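Clear plastic table cover has gone cloudy and sticks to the cloth underneath – save it or bin it?
Posted in Home & Cleaning 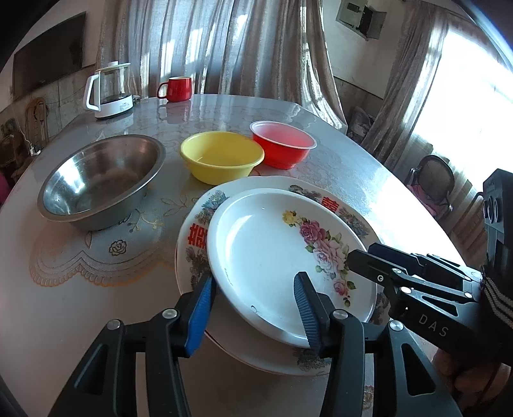

My mother-in-law gave us a thick clear cover for the dining table when we moved in, the kind that comes on a roll and gets cut at the store. The idea is that you can have a nice tablecloth and never touch it again. For a year it did its job. Over the winter it has developed two problems and I would like opinions before she visits in September and has opinions of her own.

First, it has gone cloudy in the places where we eat. Dish soap makes it better until it dries, and then the haze comes back looking refreshed. Second, it has started clinging to the cloth. When I peeled it back last weekend it made a noise like a bandage coming off, and left a damp-looking shine on the fabric that I can't feel with my fingers but can definitely see.

I have tried: dish soap, white vinegar, a glass cleaner (made it smell like a bus station), and ignoring it. The cover was sold as 2 mm thick. No brand on it anywhere. My husband's position is that it's fine. My husband's position on most things is that they're fine.

Is there a way to get it clear again, or am I polishing something that's finished? And is the cloth ruined?

Heather Pearce

Hendrik Coppens
Two separate things going on, so take them one at a time.

The haze is most likely a film of grease and dried cleaner. Vinegar and glass cleaner won't shift much of it, and the glass cleaner may be part of it, especially if it had ammonia in it, which soft vinyl doesn't enjoy. Take the cover off the table and put it in the bathtub. Lukewarm water, not hot, a squirt of plain dish soap, and a soft sponge. Do both sides. Then rinse it far longer than seems reasonable. Most people rinse a table cover the way they rinse a spoon, and what dries on it is soap. Hang it over the shower rail and dry it with a microfiber cloth before the drips set.

If it's still cloudy after that, look at it from a low angle against a window. Fine scratches from plates and forks will show up as a grey patch with lines in it. Those don't wash out. You can turn the cover over if both faces are smooth and get another year from the other side, which is what I did with ours.

If the cloudiness is white and milky and sits where you put hot dishes, that's usually moisture that has worked its way in. Sometimes it fades after a few days somewhere warm and dry. Sometimes it doesn't. Keep it off the radiator unless you want a bowl.

The sticking is the plasticizer, the stuff that keeps vinyl soft. It creeps out over time, faster in warm rooms, and goes into whatever it's lying on. A dusting of cornstarch on the underside helps, wiped off again so you only leave a trace. Lifting the thing once a month and letting it air helps more. I say this as a man who lifts his about every other Christmas.

For the cloth, rub dish soap into the shiny areas dry, leave it half an hour, then wash as warm as the label allows. Check it before it goes in the dryer.

Velimir Shehu
Throw it out. We had one for 17 years and when it finally came off there was a perfectly good walnut table under it that my kids had never met.

Stavros Delić
Agree with Hendrik on the bathtub, with one warning. Don't fold it wet. I folded mine in four to get it down the hall and there is still a cross in the middle of my table like a church floor plan. Roll it around a cardboard tube if you have one.

Also, if you do end up buying another, let it lie flat for 3 days before you judge it, and get placemats for the spots where people sit. Yes, that makes it a cloth, protected by plastic, protected by mats. I brought this up at home and was told to eat my soup.

Heather Pearce
Bathtub worked, mostly. It was soap. One grey patch left at my husband's seat, which he says is fine. Turned the whole thing so that end faces the wall. The cloth is soaking now, will report back if it's bad.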